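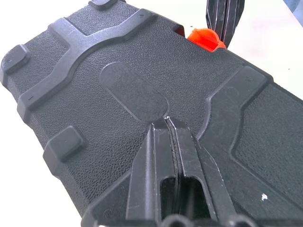
A black case with a textured lid and an orange-red latch.

**Hard cases join the Juma lending store**

March 14, 2025

The Juma lending store has added hard plastic cases to its shelves, and members can borrow them from today for up to two weeks at a time.

The store bought 70 cases in February from the supplier Mayrhofer, after members asked for something tougher than the canvas bags on offer until now. The bags will stay in stock for clothes and bedding. The new cases are meant for tools, instruments, camera kit and anything else that does not travel well in a soft bag.

Each case is black, with raised ribs across the lid and a pebbled surface. Borrowers are asked to close the latches fully before lifting a case and to leave the foam lining in place. Stickers should not be put on the lid – a card label can be tied to the handle instead. Cases should come back empty and wiped out.

Members pay nothing for the first loan. After that there is a small charge for each week, and late returns are charged by the day. The store had 298 members at the end of February, and 128 of them borrowed at least one item that month.

Bookings can be made at the Juma desk or at the Nekero branch, where a smaller number of cases will be kept. The Pereo branch is closed for building work and will receive its share when it reopens. Returns are accepted at either open branch.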